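How I Keep My Tabletop Robot Rules Short Enough to Follow

I used to have a page of house rules for our pushing setup, and guess how many people read it (me, once!). So I cut it down to 3 that I really do stick to, and you can copy them for your own bench.

First, fix the work surface. Bolt the board down and leave it alone, and if you have to shift it, redo the calibration before you run anything.

Second, set a floor for the tool tip. I put mine in the controller settings, so a bad command stops above the wood. Dirk Schwerdtfeger talked me into capping the speed at 50 mm per second too, and I grumbled, but I've kept it.

Third, hands out while the arm is enabled. Even if a block is just a tiny bit off! Hit pause, wait for the light, then reach in.
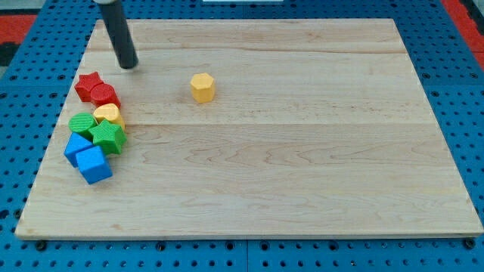
Page last changed: June 25, 2025

With blocks bunched up on one side like this, I start with the loner, the yellow hexagonal one, and go slow near the pile. The two blue cubes at the front are touchy, so I come at them from the open side of the board. Write down your start layout before each run, too.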